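June 10, 2026
Bench 2, Bostbridge workshop

Thermal paste pump-out, third round of notes

Picking up from the March entry. The question is still whether the Hoda paste migrates out from under the heat spreader faster than the Skososov, or whether the difference we saw was down to how much was applied. Ketill Bach thinks amount. I lean towards mounting pressure, but the March data can't separate the two.

Changes since last time:

Paste is now weighed onto the spreader with the small syringe and the milligram balance. The old pea-sized blob is retired. Same mass for both compounds, corrected for density, so the volume under the cold plate should match.

Screws are brought down in a cross pattern, half a turn each, to the stop. The torque driver was recalibrated before the run. The old setting was low.

Cycling is heater block on, hold, off, fan to ambient, repeat. Target is 4000 cycles per sample. The controller logs block temperature and plate temperature on every cycle and writes a line to the shared drive. If the log stops growing, check the USB lead before touching anything else.

Most of the work is on the copper dummy blocks, where heat input is known. The blocks are flatter than any real heat spreader, though, and flatness matters for pump-out. So we are also stripping desktops from the scrap shelf, to see how old paste looks after years of ordinary use under a factory cooler. 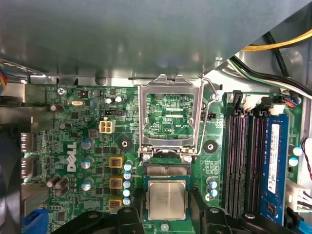 Dell desktop board, socket empty and retention frame open.

Procedure for the scrap machines, as it now stands:

Cooler off with a slow twist, no straight pull. Photograph the cold plate and the processor before anything is wiped. Lever up, frame open, processor lifted by its edges and put in a numbered tray. Cover the socket if the board is staying out overnight. Wipe with isopropyl on lint-free cloth, one direction, and keep the cloth in a bag with the same number as the tray. Ketill wants the cloths for weighing. I doubt the numbers will mean much with solvent residue in them but it costs nothing to keep them.

Spreader flatness goes on the Hviid gauge, 14 points per part, corners first. Zero it on the granite before each tray and again after. Two of the earlier readings were taken with the gauge foot loose and have been struck out in the sheet. I have left them legible.

Results so far, dummy blocks only:

Skososov – plate-to-block difference flat across the run, no step anywhere. Slight dry ring at the perimeter when opened. Colour unchanged in the centre.

Hoda – difference crept up early, then levelled. Opened, it showed fingers running out from the centre towards the long edges and a thin patch in the middle. Same pattern as March, which is awkward for the amount theory given the weighed dose. Ketill points out the block clamps are not the same as a real bracket. Fair.

Ambient drifted during the Hoda run. The roller door was open for a delivery and the room reached 32 °C by mid-afternoon. The subtraction should handle that, but I would sooner repeat it with the door shut.

To do:

Repeat Hoda with the clamp rotated 90 degrees. If the fingers turn with it, that is pressure.
Pressure film under both clamps, before paste.
Order more lint-free cloth. Last packet is open.
Move the tray numbers from the whiteboard into the sheet before someone cleans it.
Ask Ketill for the density figures he used. The sheet has the corrected masses but not the inputs.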